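Forums > Manipulation > Household and Bench Tasks > Are we there yet on tidying?

ribcount
Our group at Dritow has a two-finger gripper that does fine on rigid boxes. Management wants a statement by August on whether it can clear a mixed table unattended. My position is no. Grasping is mostly solved for this class of object. Deciding what to do with the object afterward isn't.

pell_9
Disagree on "mostly solved." Clear bottles still break our depth estimate. We get 2 usable grasps in 15 tries with the stock sensor – the wall of the bottle returns nothing and the planner aims at the table behind it. Opaque caps help if you segment on the cap and offset down.
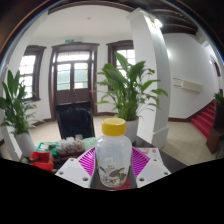
Clear bottle, yellow cap, upright between ribbed pads.

ribcount
Cap-first segmentation is what we do too. Compliant ribs forgive a few millimeters of lateral error, so the depth problem matters less than your numbers suggest. What pads were you running?

pell_9
Flat silicone, 3 mm. Fair point, I'll rerun with ribs. But a bottle is the easy item on that table. Look at the white fluffy bundle behind it. I can't tell from the photo if it's plastic or cloth, and those go to different bins.

torque_ledger
Shop-floor view: none of this matters if cycle time is bad. At Pinheiro we pick parts from fixtures because fixtures are cheap. A house has no fixtures and a person clears a table faster than your planner finishes its first solve.

ribcount
Cycle time is the wrong metric at home. If it runs at 3 a.m. it can take an hour. Interventions per run is what I'd report.

torque_ledger
Then report it. Ours is 9 per shift on the loose-parts cell and I wouldn't call that unattended.

pell_9
Same units or it's meaningless. Per shift and per table don't compare.

ribcount
Agreed. I'll post per-item failures after the rib test, soft goods listed separately.

Last updated: August

Related threads
Clendis wrist mount – cable strain
Folding towels with two arms, any success?
Durnolness pad set, wear after repeated washing
Segmenting transparent objects without depth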